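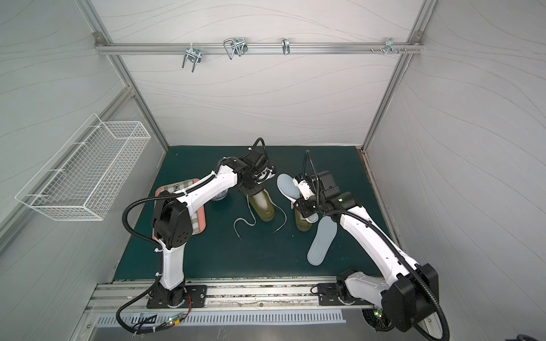

Posted by tealmat in Gorkgate Forum > Manipulation > Perception and State
Thursday, edited once

Shoe pose flips 180 degrees when the shoe is tilted by one finger

Two-arm cell, olive canvas shoes on a dark green mat, laces and insoles lying next to them. The planner is Jesow and the object tracker is Thongdee in its default rigid mode. A fixed camera covers the whole cell and each gripper has a wrist camera.

Tracking is fine while both shoes sit flat. As soon as one finger presses near the collar and the shoe rolls onto its side, the pose estimate swaps heel and toe. Jesow then sees a target that has moved by a full shoe length, throws away the current trajectory and replans. The other arm stops as well, as both share one planning group.

I replayed one log of 765 frames. 659 have a heading I would accept. The rest are flipped, and nearly all of those fall in the tilted part of the run. The tracker reports high confidence for both headings, so thresholding on confidence does nothing.

Tried so far:
- Raised the tracker rate to 15 Hz. Same flips, more of them per second.
- Masked the insoles by color. No change.
- Turned off the fixed camera. Worse.
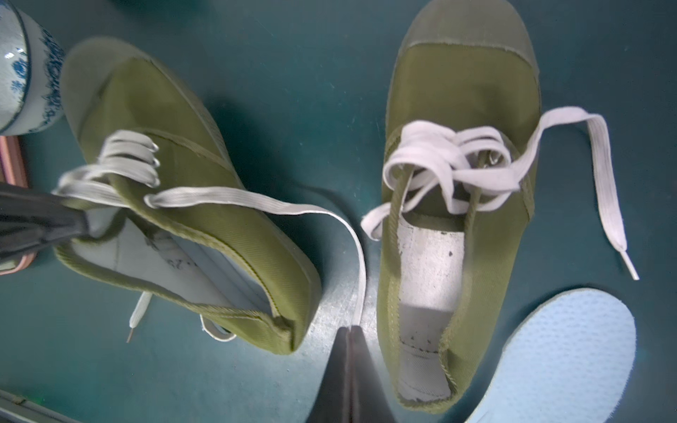

Wrist view, left shoe held tilted, laces still in the eyelets

Is there a way to make the tracker keep its heading through a tilt, or should I handle it on the planner side?

2 replies

gridfloor
Your silhouette is close to symmetric once the shoe is on its side, and the laces make it worse. In your wrist view a long white tail runs well outside the shoe. If the segmentation mask includes it, the principal axis follows the lace and the fit has two minima of similar cost. High confidence on both is what I would expect. Confidence in Thongdee is computed per hypothesis and does not compare one against the other.

What I would change, in this order.

1. Mask the laces. White on olive against a dark mat is an easy threshold, but the lining is also pale and you want to keep that. Remove thin connected components only. Erode then dilate with a kernel a little wider than the lace. Lace piled on top of the tongue will survive this, and that is acceptable. The tails are what pull the axis.

2. Add the toe cap as a feature. It is slightly lighter than the canvas and sits at one end only. Weight it low and let it break ties.

3. Carry the previous heading as a prior. Reject any update where yaw changes by more than the gripper could have caused in one tracker period. You have the joint velocities, so compute the bound from them. Do not use a fixed number of degrees - it will be too tight during a fast regrasp and too loose when the arm is still.

4. While there is finger contact, switch from free tracking to a contact-constrained update. Hold the contact point fixed in the finger frame and solve for rotation only. One finger pushing is not a grasp, so leave some slip in the model.

Step 3 alone will probably hide most of the flips. Do 1 anyway, otherwise the prior can lock onto a wrong heading at startup and never let go.

On the planner side, split the planning group. Keep a shared collision world and give each arm its own goal monitor. A bad target for one arm then does not cancel the other unless the paths conflict.

tidbridge_user
we just put a delay on replanning. the target has to be wrong for a few frames in a row before Jesow gets told. works ok with boxes, have not tried shoes. there is a setting for it in the Tidbridge adapter but I forget what it is called

tealmat
Comment on the reply by gridfloor: lace mask and velocity bound are in. Same log, no flips in the first tilt, one left in the second where the finger covers the toe cap. Looking at the contact update next. The delay would not help me much, my flipped stretches are longer than a few frames.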